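Zaltavlow adds vegan hot counter to Skumska store café

Furniture retailer Zaltavlow has extended the menu at its Skumska store café with a separate vegan hot counter, open from Wednesday. The counter carries nine dishes, among them a lentil and barley loaf, a beetroot dumpling in dill broth and a pea-protein sausage served with mashed swede.

The dishes are supplied chilled by Arrieta and reheated on site in combination ovens. Portions are set at 400 g for main courses, and the labels list energy, salt and the 14 declarable allergens. The vegan dishes have their own trays and serving utensils, but the ovens are shared with the rest of the kitchen - the menu board carries a notice to that effect. 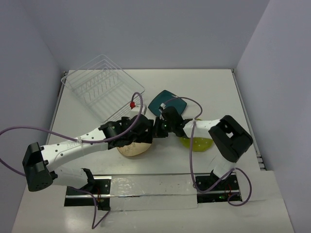
The café seats 401 and is on the upper floor, next to the lighting department. During a trial in October it sold 3,466 vegan main courses, with the dumpling the most ordered and a chickpea stew the least. The stew has been dropped from the permanent range. A tofu dish that drew complaints about its texture stays on the menu in a firmer version.

Hot food is served until 7 pm, an hour before the tills close. Cold items, including an oat-based rice pudding, remain in the self-service cabinet by the entrance.

Zaltavlow's Roltarby store will receive the same counter once its kitchen has been rewired. Prices will match those at Skumska.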